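How to Bake a Sweet Potato Without the Fuss

3/19/22

Every recipe site has a secret for baked sweet potatoes. Soak them, freeze them first, rub them with three kinds of oil, wrap them in foil with a spoonful of something expensive. I tried a good many of these in January and most of them made no difference I could taste.
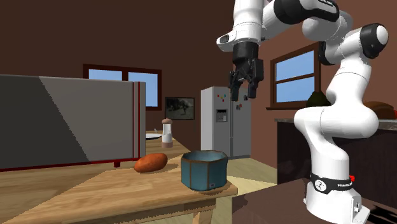
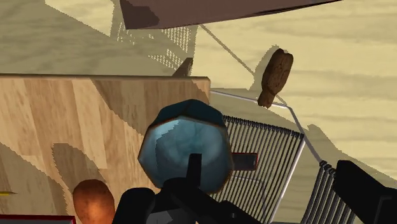 Start with the potato itself. Pick ones that are firm and fairly slim. The fat ones look like better value, but the outside goes leathery while the middle is still hard. Skip any with soft ends. I've read that you should only buy a certain variety from a certain region. Maybe so. The plain orange ones from Larken market have never let me down.

Scrub the skin under cold water and dry it well with a towel. Prick it a few times with a fork. I have never had one burst, pricked or not, but cleaning an oven is a rotten job and the fork takes two seconds.

Now the oil. One popular post had 3,938 comments arguing over which kind is best. I used canola on one potato and olive on another, baked them side by side, and couldn't tell them apart. Use what you have, and not much of it. Or leave it off, if you don't eat the skin.

Do you need to preheat? The freezer people say a frozen potato should go into a cold oven so the sugars have time to develop. Mine came out sweet enough, and also wet and stringy. I preheat to 425 and put the potatoes straight on the rack, with a lined sheet underneath to catch drips. The syrup that leaks out burns black and smells awful.

Give slim ones 45 minutes, then push a knife into the thickest part. It should slide in with no push back. If it catches, give them another 12 minutes and try again. Don't trust the clock over the knife. My old Tindgate oven runs cool and yours may run hot.

Foil is the one tip I'd argue against. It steams the skin and leaves it limp.

Let them sit for a few minutes before you split them. Butter and salt are plenty. Leftovers keep in the fridge for three or four days, and they mash better cold than most people expect.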